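Can water really remember? A careful look at dowsing

Some people say they can find water under the ground by walking about with a stick. This is called dowsing, or water divining. The person holds a forked twig or a pair of bent wires, walks slowly across a field and waits for it to twitch. When it does, they say, dig here!

Should we believe them? Let's be fussy about it.

First, the twitch is real. If you hold a springy twig bent outwards in both hands, a very tiny movement of your wrists makes it jump. You don't have to be cheating. Your muscles can move without you noticing, and scientists call this the ideomotor effect. So the stick moves, but that doesn't tell us what moved it.

Second, dowsers do often find water. That sounds like good proof until you ask what is under most fields in a rainy country. Dig deep enough in a lot of places and you will reach wet ground. A person with no stick might do just as well.
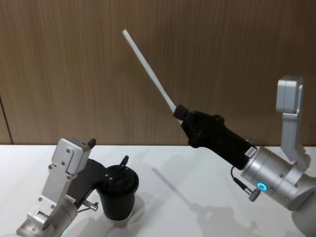 TRY IT YOURSELF

Shadows can tell you which side the light is coming from, and you can check that with a lamp. A good claim about dowsing should be something you can check too.

You will need a friend, five buckets with lids, and some water. Ask your friend to fill one bucket while you are out of the room, put all the lids on and then leave by another door. Why leave? Because a friend who knows the answer might smile at the wrong moment.

Now come in with your stick and choose a bucket. Write down your choice before you lift any lids. Somebody who is only guessing should be right one time in five, so one lucky go proves very little. Do it lots of times and write down the misses as well as the hits. People love to forget the misses.

When dowsers have been tested with hidden water, they have mostly done no better than you would expect from guessing. Some were very surprised, and I think they meant every word they said. Being sure and being right are different things.

Words to know
Dowsing: looking for hidden water with a stick or wires.
Ideomotor effect: moving without meaning to.

Written by Vija Laur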